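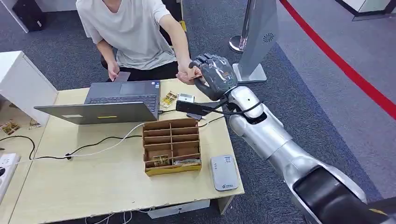 Randirus Festive Sweets and Diya Hamper, medium size

Reviewed by Revathi Devadiga, 9 November 2020

My cousin Anil Iyengar lives far enough away that our family affection has to travel by courier. Last year I sent him a shirt. He thanked me for it in the tone people use for parking fines, so this time I went with food.

The Randirus site has a great many hampers and they all seem to be called Joy. I picked the medium, which came to 2755 rupees with delivery. The page promises that it will "fill the home of your loved one with sparkling bonds." What it filled was one end of a dining table, but I had a second one sent to my own address for inspection purposes, and I'm glad I did.

The kaju katli is very good. Thin, not too sweet, and it tasted fresh. The besan laddoos are fine if you have something to drink nearby. There is also a pouch of "royal trail mix," and I would like to meet the king who settled for that many raisins.

You get three clay diyas, painted maroon and gold. Two sat flat. The third leans like an uncle after lunch and I wouldn't put oil in it. Anil's were all level, so I suppose it's luck.

The box is the best part. Stiff lid, proper ribbon, and deep enough to keep sewing things in afterward. My neighbor Rekha Kamath asked if she could have it before I had finished the laddoos.

Now the gift message. You are allowed a short note at checkout. I wrote, "Happy Diwali Anil, eat slowly, love from all of us." The card he received said "Happy Diwali Anil Eat." He says he took it as an order. Customer service answered my email in over a day and offered me a coupon, good until February, for orders larger than the one I'd placed.

Delivery itself was on time at both ends. The tracking page said "Out for joy" for most of the morning, and then the bell rang.

Compared with the Pai hamper I sent my aunt a while back, the sweets are better and the trimmings are worse. Pai also spelled everything correctly.

Would I order again? For the katli, yes. I'd skip the note and phone him.

Rating: 3 out of 5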